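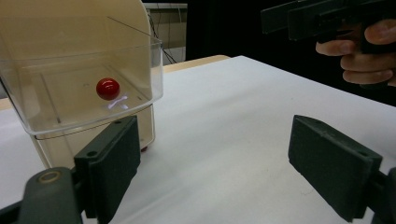
Wanted: one or two people to help finish a two-gripper build

Posted Sun 9 May in Workshop Notices

Hi all! I'm looking for a person (two would be even better) to join me at the shared workshop on Hudow Lane, where I've been building a pair of hand-held grippers and, slowly, the arms that will one day carry them. I call the whole thing Wuveo. It started on my kitchen counter, outgrew the kitchen, and now has a bench and half a shelf at the workshop, plus a box of failed finger pads I can't bring myself to throw out.

Where things stand: both hand-held grippers are built and they open and close nicely. The fingers are flat pads with small holes in them so I can bolt different surfaces on. I'm on version 11 of the pad and I still don't love it. The arms are another story. One has a working shoulder and elbow, and the other is a bag of bearings and a lot of optimism.

What I need help with is the part that takes more hands than I have. We'd each hold a gripper and practice small jobs on the bench — picking things up, dropping them into a tub, passing them across — and record the motion so I can get the arms to copy it later. Small round things are my current headache. A ball rolls off the second you touch it wrong, and I'd like to try it a few hundred times with somebody whose grip is different from mine.

You'd be a good fit if you:

- can make it to the workshop one evening a week, plus the odd Saturday morning
- don't mind doing the same little move over and over while we talk about movies
- are okay with a screwdriver and will say so when a part looks wrong
- can be on your feet for an hour or so (there are stools, but the bench is too high for them)

Nice to have, but please don't let it put you off: some Python, any soldering at all, or experience with a 3D printer that hates you. If you've worked on motor wiring before, I will be so happy to meet you! My cable routing is a mess and I know it.

You don't need a background in robotics. I don't have one either. I fix commercial dishwashers for a living and learned all of this from forums and broken parts.

The pay is modest. I got a small maker grant from Schouten, the hardware store by the bridge, and after motors and filament there's $814 left. I've set it aside for helpers at $20 an hour, and when it's gone it's gone. After that you're welcome to stay on for fun, with pizza on me. You also get a spare gripper kit to take home and the files for everything, which I'll be sharing openly anyway.

A few practical things. The workshop is up one flight of stairs and the freight elevator works most days. Long hair tied back, please, and no dangly sleeves near the arm with the working elbow (it's faster than it looks). You need to be 18 or over, that's the building's rule. Recordings show the bench and our hands, and I'll go over what gets shared before you agree to anything.

To apply, leave a note in the Trovard mailbox by the front desk, box 953, or reply to this post. Tell me which evenings you're free and one thing you've built, fixed or taken apart and never got back together. No resume needed. I'd like to get going before the end of the month, and I'll write back to everyone, even if it takes me a few days.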